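Chapter 4
Selling Clothes to People Who Sweat

Most of us own a waterproof jacket fit for a Himalayan storm and wear it to the chemist. The sportswear trade has known this for years and has built a good part of its income on it. This chapter looks at how a garment made for exercise is sized, priced and described, and at why the customer so often pays for the person they plan to become in February.

We follow two firms throughout. Rivero makes cycling jerseys and sells them only through its own website. Ullard makes much the same jersey, sometimes in the same shade of orange, and sells it through shops. Their costs are close. Their prices are not, and by the end of section 4.3 you should be able to say where the difference goes.

A first order of jerseys is usually 2,000 pieces, spread over the sizes. The spread is decided by looking at last year's sales, which tell you what people bought when their own size had run out. Ullard worked like this for several seasons and ended each one with 400 extra-smalls in a back room. The remedy, which took a surprising number of meetings, was to order fewer extra-smalls.

Then there is the matter of returns. A shop customer tries on a jersey, sees the mirror, and puts it back on the rail at no great cost to anyone. An online customer orders 3 sizes, keeps one and posts the others home -- sometimes after what looks very like a bike ride. Rivero offers free returns because its rivals do. We shall treat this as a cost of selling, though the firm's accounts file it under "customer delight".

Section 4.4 turns to the warehouse. A returned jersey must be opened, checked, folded and put back into stock, and each step costs money.

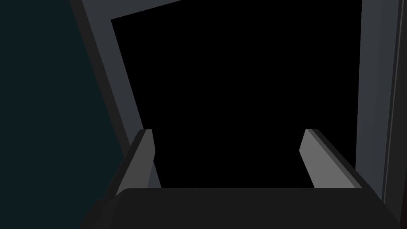
Figure 4.1 Simulated gripper with two parallel fingers, facing a black rectangular opening.

The last section deals with words. "Breathable", "technical" and "race fit" appear on labels everywhere, and only the last has a settled meaning, namely "small". You will be asked to rewrite a product page for the Brutard running vest using plain claims that a buyer could check at home.

Before you read on

Find one piece of sports clothing you own and have never done any sport in. Write down what you paid, what the label promised and where you wore it last. Keep the note, as you will need it for the exercise at the end of section 4.2.

Key terms: size curve, first order, return rate, restocking cost, plain claim.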